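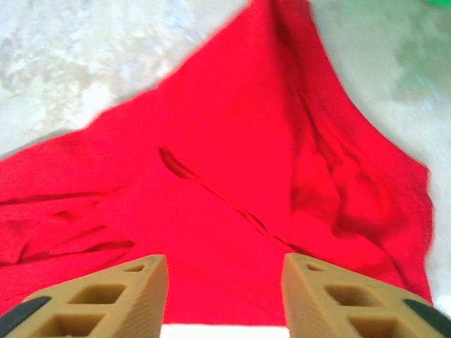

Figure 3. Single cloth, unfolded.

Home | Issues | Articles | About

3.2 Crease persistence in stored household textiles

Creases were scored on a subset of the Samcombe inventory, which lists 1793 textile items. Each item was laid out without smoothing and scored by one rater (Bettencourt). Two classes were used: line creases, which are thin and isolated, and gathered folds, in which the fabric bunches into adjacent ridges. Both occur on the red cloth in Figure 3, where a thin dark line runs diagonally and deeper folds are grouped to the right. Such items were entered as mixed. Outline was not scored, as it depends on how the cloth is put down. Eighteen items were scored again in March, and the second score was retained.

Shares 18 | Comments 0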